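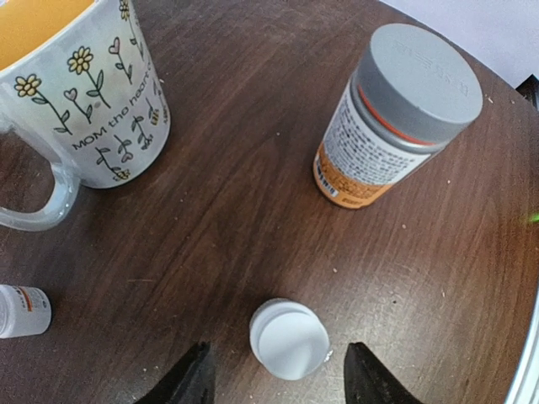

Fingers either side of the small bottle, mug and large bottle further back on the table.

Looking after the gripper: the Dovholm table cell

Photo page, updated September. Click through from the maintenance index or scroll.

The Dovholm cell is one arm, one two-finger gripper and a brown wooden table. It picks up small household containers and puts them down again. It has been called low-maintenance in two separate presentations, and I have the maintenance book, so I have my own opinion about that. The page is for whoever takes over the book from me. The gripper takes up most of it, as the gripper takes up most of the time.

The first version of this page was a copy of the Cirkow setup sheet with our name at the top. I've taken most of that out. The Cirkow sheet assumes a steel bench, a fixed lamp and a set of test blocks that are all the same size. We have a wood table with a glossy side and a dark side, and the objects come in whatever shape the chemist sells them.

Fingers

Both fingers are black with small ridges at the tips. The ridges are meant to do the gripping, and on a cardboard box they do. On a smooth round cap I have yet to be convinced they help at all. A round cap touches the finger along a thin line and the ridges either catch it or they don't. When the handover notes say "excellent grip on cylindrical items", please read that as "was fine with the cylinder we tried".

What I do with the fingers:

Wipe the tips with a barely damp cloth at the start of a session. Label glue is the usual dirt, and it rolls into the ridges.
Look at the two tips side by side, closed. Daylight between them at one end means one has shifted on its fixing.
Close them on a folded bit of paper and pull. It should resist evenly along the tip. I don't own a better test and I'm suspicious of anyone who says they do.
Swap both at once. One new finger and one old finger is worse than two old ones.

The book has the fingers down for replacement every 40 hours of running. I don't know where that came from. I've taken fingers off at 27 hours with the ridges rounded over, and I've left a pair on well past the limit with no trouble that I could find. Look at the tips. The hour counter can't see them.

Centring

Before a session I bring the gripper down over something small with a plain round cap and stop it before the fingers close. Then I look through the wrist camera and compare the gap on the left with the gap on the right. If one finger will arrive first, it'll push the bottle before the other one gets there, and a light bottle goes a surprising distance when pushed.

The software will say it's centred. The software said it was centred for most of the spring, when it was visibly off to anyone who looked. There is a correction value in the settings, and I would leave that alone until the mechanical side has been checked. Twice now somebody has fixed a loose screw by typing a number in, and then the screw got tightened and the number was still there.

The other things on the table matter for this too. Keep the neighbours in during the check, the tall ones especially. A gripper that is perfectly centred on a bare table can still swing its housing through the nearest mug on the way in. Handles are the worst, and the planner's idea of a mug is a plain tube.

Table

Fleck, scratch, crumb: from overhead they all look rather alike. Brush the table down anyway. I was told the vision side is indifferent to surface marks, and maybe it is, but I notice the person who told me that also brushes it down before a demonstration.

The glossier part of the wood throws reflections. A matt cloth was tried. It wrinkled, the fingers picked up the cloth with great reliability, and we went back to the wood.

The mount

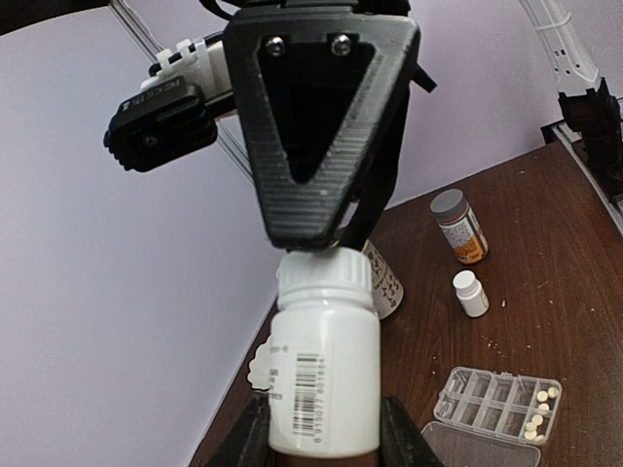
It's a printed part, which was supposed to be temporary. The Fagerlund machined one was quoted, discussed and put off, and so the printed one carries on, with its V-shaped opening in the middle and the print lines still showing on the surface. I was against it and I have to admit it has held up better than I said it would. That doesn't make it a good idea. A printed part tends to look perfect until it has a crack in it, and the cracks like to start along the lines.

Run a fingernail down the edges of the V, both sides. A crack catches the nail well before it shows up by eye. Do this with the arm powered down and parked — the book has always said so and it has not always been done.

The two silver hex-socket screws near the top are the ones to know about. They work loose. I've heard it explained as vibration, as the plastic creeping, and as me doing them up wrong, and all of those could be right. Nip them up with the short key until they stop, then leave them. The long key is too much for plastic and the head will sink in. I put a dab of paint on them once so I could see if they'd turned, which was useful until somebody cleaned it off.

Clearance over the cap

The point of the mount comes down very close to the top of whatever is being held. With a bottle upright in the fingers there's hardly anything to spare over the cap. The setup notes call this "compact". I call it the thing most likely to break the mount.

If the bottle is taller than the one used for setup, the mount gets to the cap before the fingers get to the bottle. The arm then pushes down, and it doesn't know that it is pushing. So, whenever a new container joins the set, hold it up against the gripper by hand first. It takes a minute. Don't go by the height printed in the object list, which was measured by several people in several moods, some of them with the lid off.

Ridged screw caps are kinder than smooth ones if the fingers have to take hold high up. Low on the body is better still, provided the fingertips don't scrape the table. Loose label edges are a nuisance in both cases. A finger closing on a flap of paper isn't closing on the bottle, and the grip reading looks healthy the whole time.

Cables and ties

The ties on the white bracket are white too, with the tails clipped. I'd like them clipped shorter, and I have said so. A tail standing up is only a small thing until a cable rubs on it for a month.

The black cable leaving the mount needs slack for the full turn of the wrist and no more. Turn the wrist by hand to both ends of its travel and watch the cable, not the screen. If it goes tight at either end, undo the tie and start again. If it loops out far enough to hook a bottle, the same. Several people have told me the Feston cable guide would solve all this. Perhaps it would. We've had it in a drawer since it was bought and it doesn't fit round our bracket.

Pill organiser and small stuff

The organiser is clear plastic on a dark table, with a lid that opens out flat and takes up more room than you'd planned for. Keep the lid side away from the arm's path if there's a choice. Pills go in the compartments by hand. There is a line in the project plan about the gripper doing it. I'll believe that when I've seen it done a second time.

The smallest bottles should be handled last in the session. They need the fingers nearly shut, and that's where any error in centring shows up.

What the book says and what I'd believe

Since the last finger design went on, the log shows 56 stoppages put down to the gripper. I went through them one evening and reckon that more than 20 were something else: a cable, a label, a container nobody had checked for height. "Gripper fault" is the first choice in the drop-down menu, and I think that explains a good many of them. Please type what you saw in the notes box, even if it's only "bottle fell over, don't know why". I can do something with that.

Spare fingers are in the grey tray, short hex key on the hook beside it. There's one spare mount, printed in the same batch as the one on the arm, so treat it with the same suspicion.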